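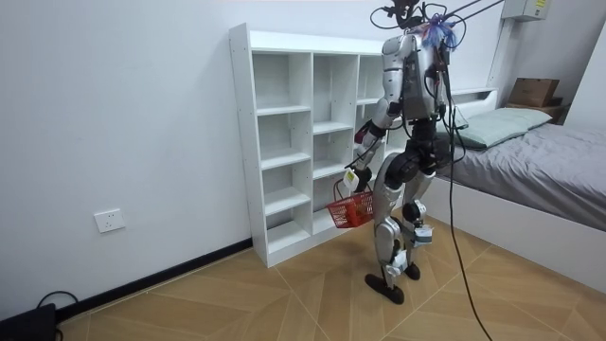
Incidencia: la mano libre cierra antes de llegar a la fruta en los huecos bajos de la estantería
Proyecto: Drika (recogida de objetos con cesta, humanoide de cuerpo entero)
Componente: Grorkow, estimador de pose de mano
Abierta por: Alistair Aitken
Fecha de apertura: 17/6/19
Prioridad: alta
Estado: resuelta, con una tarea pendiente

Descripción del problema

Desde la última actualización de Grorkow, el robot falla en los huecos bajos cuando lleva la cesta en una mano. Se acerca bien, se para a la distancia prevista, extiende el otro brazo y cierra los dedos demasiado pronto, con la fruta todavía por delante. En los huecos altos no ocurre, o al menos no lo hemos visto.

La tarea es la de siempre en Drika: una mano sujeta la cesta roja por el asa durante todo el episodio y la otra va a la estantería, coge una pieza y la deja en la cesta. La política recibe la imagen de la cabeza y la pose estimada de ambas manos. La cámara fija se usa solo para etiquetar el resultado y no entra en la política.

Pasos para reproducirlo

Cargar la versión actual de Grorkow con los pesos por defecto.
Colocar una pieza en un hueco por debajo de la altura de la cadera.
Lanzar el episodio con la cesta en la mano.
Comparar la pose estimada de la mano libre con la que da la cinemática del brazo.

Resultado esperado: las dos poses coinciden dentro del margen habitual.
Resultado obtenido: la estimada se va hacia delante cuando el brazo baja, y la orden de cierre sale antes de tiempo.

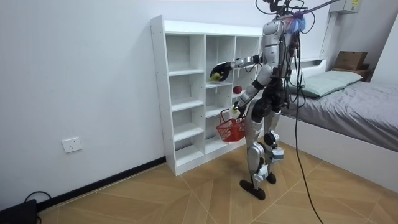
Comentario 1 – A. Aitken

He repetido la serie de evaluación completa, 37 intentos repartidos entre huecos altos y bajos. Todos los cierres prematuros caen en los bajos. He descartado lo siguiente:

Calibración de la cámara de cabeza. Repetida, sin cambios.
Retardo entre imagen y estado de las articulaciones. Los sellos de tiempo cuadran.
Tirón del cable umbilical al inclinar el torso. Hice la misma serie con más holgura y sale igual.
Tipo de objeto. Falla con las piezas verdes, las rojas y las amarillas.

Sin la cesta el error desaparece. La política sin cesta no es exactamente la misma, así que esto lo tomo como indicio y nada más.

Comentario 2 – soporte de Coppens

Gracias por los registros. ¿Podéis indicar si los datos con los que se ajustó el estimador incluían episodios con cesta? Adjuntad también el mapa de confianza de la mano libre, fotograma a fotograma, en un intento fallido y en uno bueno.

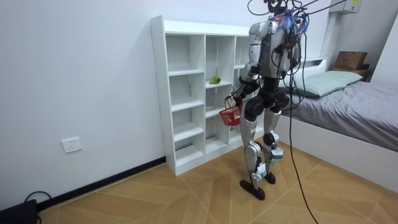 Comentario 3 – A. Aitken

Los datos de ajuste son unos 1350 episodios y proceden todos de la tarea de mesa. No hay cesta en ninguno. Los de estantería se usaron para entrenar la política, pero el estimador se quedó congelado.

En el mapa de confianza se ve el problema. Cuando la mano libre trabaja arriba está sola contra el blanco de la estantería y la confianza es alta. Cuando baja, queda en la parte inferior de la imagen junto a la cesta y a la otra mano, que además es del mismo color. El estimador reparte los puntos de los dedos entre las dos manos y algunos acaban en la rejilla de la cesta. La media de esos puntos da una mano más adelantada de lo que está.

Comentario 4 – soporte de Coppens

Coincide con lo que vemos en vuestros registros. Proponemos dos cambios: inicializar cada mano con la cinemática del brazo en lugar de con la detección anterior, y enmascarar la zona de la cesta antes de buscar los dedos. El primero se activa en la configuración. El segundo requiere volver a ajustar.

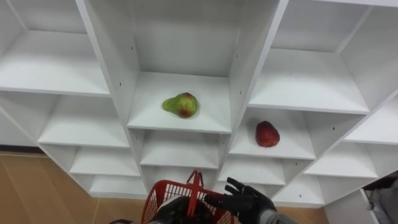
Comentario 5 – A. Aitken

Aplicado el primer cambio. Los cierres prematuros bajan a 5 con la misma serie. Los que quedan son todos en huecos situados justo al lado de la cesta, donde la otra mano sigue confundiendo al estimador.

Aplicado después el segundo, con la máscara sacada por color y el estimador ajustado de nuevo con episodios de estantería. Ningún cierre prematuro en la serie. Hay 4 intentos fallidos por otro motivo: la pieza rueda al tocarla. Eso va en una incidencia aparte y no tiene que ver con la pose.

La máscara por color vale para esta cesta. Con una manzana roja delante del borde se come parte de la fruta – no afecta al agarre, porque la posición del objeto sale de otro módulo, pero conviene saberlo antes de reutilizarla.

Cierre

Causa: estimador ajustado sin cesta ni segunda mano en la misma zona de la imagen.
Solución: inicialización por cinemática, máscara de cesta y nuevo ajuste.
Pendiente: pasar los pesos nuevos al repositorio de Skindeo y repetir la tabla de resultados de febrero, que se calculó con el estimador antiguo. Asignado a A. Aitken.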